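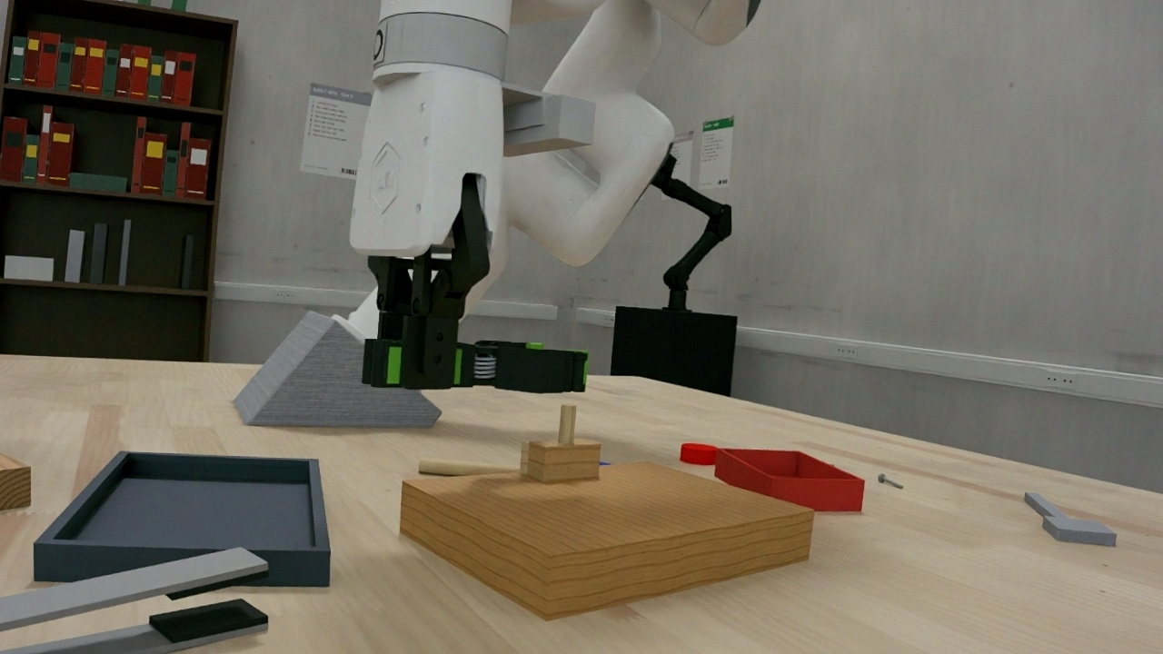

Unetti Simulation Group
Teleoperation Demonstrator, part-time, fixed term
Posted 4 Dec 2019

The group is hiring demonstrators to record manipulation examples in simulation. The recordings are used to train an imitation learning policy for tabletop assembly and sorting. Work starts in January and runs until the data set is complete.

Background

The Fidbridge project trains a single policy on several tabletop tasks from operator input alone. No reward function is written for any of the tasks. The policy sees rendered camera views and joint readings, and it learns from what the operator did with the same information. Quality of the demonstrations therefore sets the ceiling on quality of the policy. The target for this phase is 2,000 accepted episodes.

Duties

Operate a simulated arm and gripper with a six-axis hand controller. Tasks include peg placement, moving parts into trays and boxes, and picking up small hardware such as screws. Object positions are changed between episodes by the scene generator, and the arm's starting pose is changed with them.

Follow the written task sheet for each episode. The sheet gives the goal state, the time limit and any constraint on the approach direction. Where the sheet leaves a choice open, use the motion that comes naturally and keep it consistent within a block.

Mark each episode as success, failure or discard. A failed grasp followed by a clean recovery is a success and must be kept. An episode interrupted by a controller dropout is a discard. Do not trim recordings.

Write a one-line note on any physics fault: parts passing through each other, objects jittering at rest, contacts that stick after the gripper opens. Faults go into Presteck, our tracking tool, with the episode number.

Schedule and pay

Shifts are 4 hours with a break at the midpoint. Demonstrators work two to five shifts a week and set their availability one week ahead. Pay is $19 per hour, including training time and time lost to software faults. There is no per-episode bonus. We removed it after the pilot, when episode counts went up and grasp quality went down.

Requirements

Steady hand control and normal or corrected-to-normal vision. Color vision is checked on the first day; some task sheets identify parts by color.
Ability to repeat a short task many times without drifting from the instructions.
Comfortable reading and writing short technical notes in English.
Age 18 or over and eligible to work in the United States.

Useful but not required

Experience with CAD, 3D modeling, flight simulators or remote equipment. Prior robotics work is fine but gives no advantage in selection. Left-handed applicants are welcome, and the controller mount can be switched.

Training and trial

New demonstrators complete two paid training shifts. The second ends with a trial block of 100 episodes on the peg task, reviewed by two members of the group. Applicants who do not pass are paid for both shifts and may try again once.

Data handling

We record controller input, simulator state and rendered views. We do not record the operator's face or voice. Episodes are stored under an operator number, and the list linking numbers to names is deleted when the phase closes.

To apply

Send a resume of one page and a short paragraph on any hand-skill work or hobby to the group office, with the subject line "Demonstrator, Fidbridge." State your available days and whether you can begin in January. No cover letter is needed. Applications are read in the order received until all seats are filled.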